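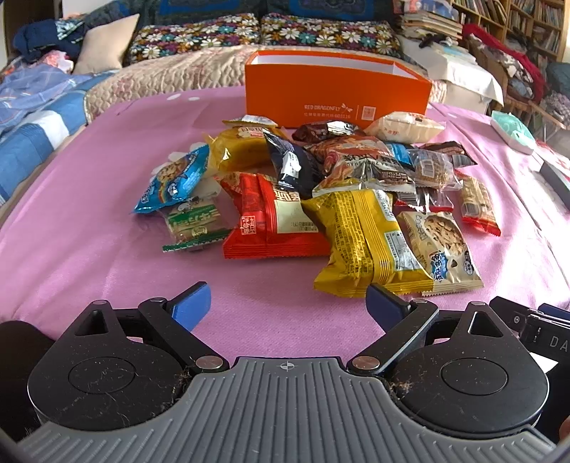 **Figure 3.** Hand-held gripper facing mixed wrapped snacks and an open orange box, on a bed.

### 4.2 Who does the sorting now

Sukmont's proposal to Cetport promised that packing staff would be "relieved of repetitive handling." We doubt this describes what happened. The staff who used to pack orders by hand now spend part of each shift holding a gripper and doing the same work more slowly, so that the motions can be recorded. Some also record at home, for a flat payment per session. We looked at 1128 sessions and interviewed 13 of the people who made them.

Mixed snack packets are a hard case, and the supplier's own material says little about them. In Figure 3 the packets overlap, and one is partly covered by a clear wrapper. A person picks through such a pile without thinking much about it. With the gripper, the same person has to choose an angle for the two finger pads and commit to it. Ásdís Thygesen, a packer for 16 years, told us she had started to avoid the thin packets until the end, "and then you are left with only thin packets."

Her remark bears on how the recordings are read. Sukmont treats the order of picking as a skill worth copying. We suspect that much of it is a habit formed by the tool, and the sessions give us no way to tell the two apart.

The question of pay is also open. Recording counts as training time under the Cetport agreement, and training time earns no packing bonus. Ketill Egilsson, who supervises the late shift, called this an oversight in December. It had not been corrected when our interviews ended, and the next 200 sessions had already been scheduled on the same terms.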